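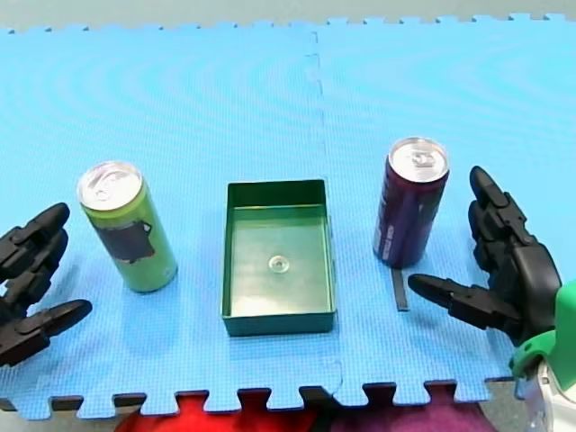
Page last changed: January

Report of a visit to the Trisness open day
Prepared for the members of the Dudireo Association by Rhona Haldane

The Association was invited to send representatives to the winter open day at Trisness, the training and activity centre run by Jondora on the upper floor of the old Haugland building. Two members attended, the undersigned and Ulises Bermúdez. We arrived at 10 a.m. and were received at the front desk, where visitors were asked to sign in and to leave coats and bags on the rail provided.

The purpose of the visit was to see how the centre lays out its sorting and placing activities, with a view to renewing the equipment used in our own rooms. Members will recall that the present tables were bought second-hand and that their tops have become difficult to keep clean.

Trisness sets out its activities on interlocking foam mats. The one we spent most time beside was blue, with a fine grid pattern pressed into the surface and toothed edges of the puzzle kind. Two large tiles had been joined side by side, and the join was faint enough that Mr Bermúdez had to look for it. We were informed that the centre keeps 37 tiles in store and that worn ones are replaced singly. The outer edging strips sold with the tiles are not used, as staff prefer to be able to extend a mat at short notice.

The objects were few. A shallow green tray had been placed in the middle, with a tall slim drink can standing on either side of it, one lime green and the other dark purple. A small clear ring, similar to a cap or washer, lay in the tray. Members accustomed to our own boxes of assorted pieces may find this sparse. Our guide explained that the centre reduced the number of items per activity last winter, following comments from those who use the rooms, and that setting-out now takes less of the morning.

We asked whether ordinary household items stood up to daily use. The reply was that they are cheap to replace and familiar to everyone, and that a tall can requires more care in placing than a block does. The centre asks its staff to bring in cans and small containers from home, and a crate is kept by the door for the purpose.

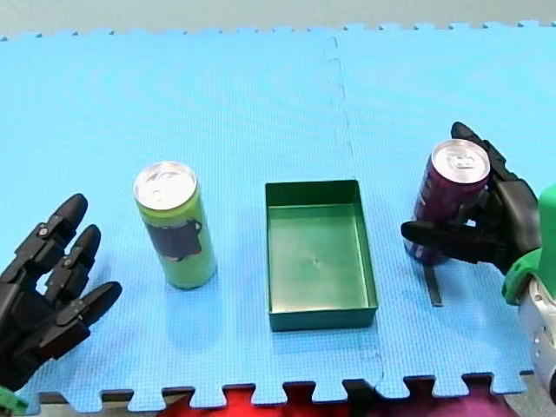

The question of trays was discussed at greater length. Those at Trisness have low, upright sides and an open top, and the green ones are easily picked out against the blue of the mat. Our own are deeper and of several colours, and small pieces are often overlooked in the corners. Mr Bermúdez was of the opinion that a shallower tray would suit the afternoon group, and I agree with him.

Refreshments were served at 11.30 in the room across the landing. The register showed 133 visitors over the whole of the open day, and the landing was crowded at times. Access by the lift was satisfactory. Signs to the lavatories were not, and this was mentioned to the front desk on leaving.

Recommendations

It is recommended that the Association obtain prices for plain blue mat tiles and for shallow trays in a single colour, and that a trial be held in the small room before any table is disposed of. Jondora has offered the loan of a set of tiles for this purpose, subject to collection and return by ourselves.

A copy of the centre's setting-out sheet is held in the office and may be consulted on request. Members wishing to join a second visit should give their names to the office by the end of the month. Places will be limited to eight.

R. Haldane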